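3. Clasificación de la ropa

La tercera fase del proyecto se desarrolló en la lavandería de la residencia Dikau, con una muestra de 40 prendas. Myung-ja Heo elaboró el protocolo de separación por color, y Adhiambo Nyanda llevó el registro de cada cesto antes del lavado.

El protocolo exige separar las prendas blancas de las rojas. En los cestos mixtos, como el de borde marrón rojizo, una tela blanca puede quedar en contacto directo con camisetas rojas estampadas.
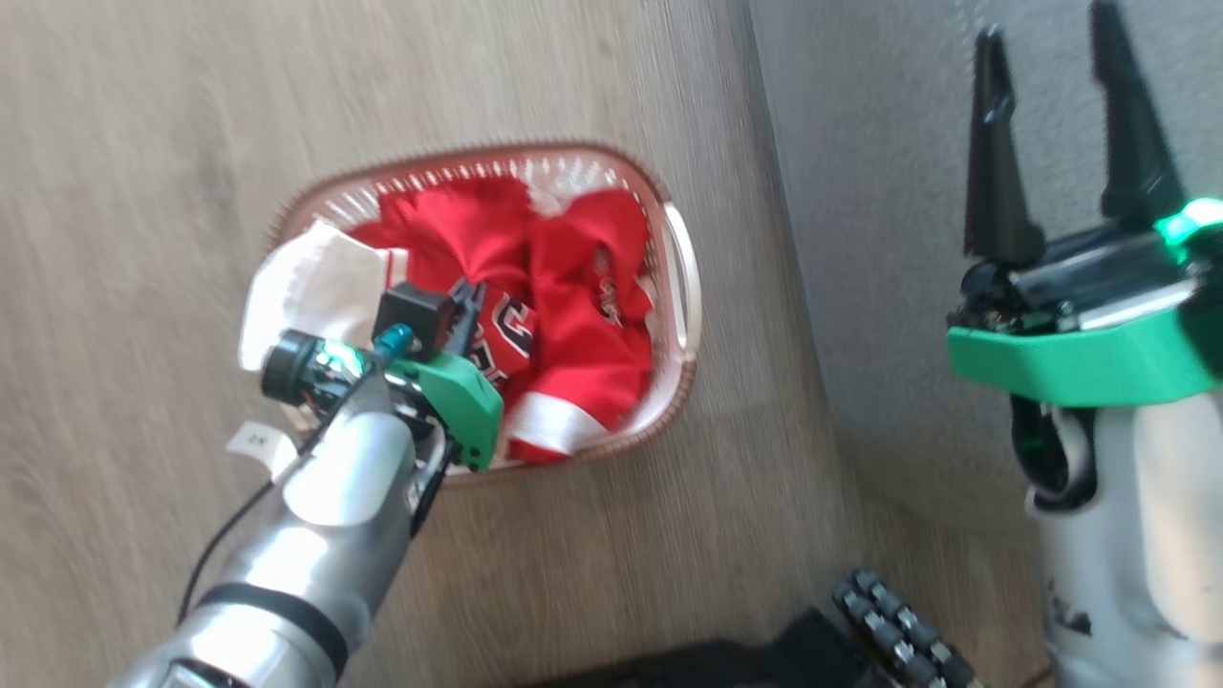 4. Resultados y observaciones

Se registraron 111 incidencias durante el semestre, en su mayoría por mezcla de colores. Se recomienda revisar el contenido hasta el fondo del cesto y volver del revés las prendas con letras impresas. La ficha de registro figura en el anexo B.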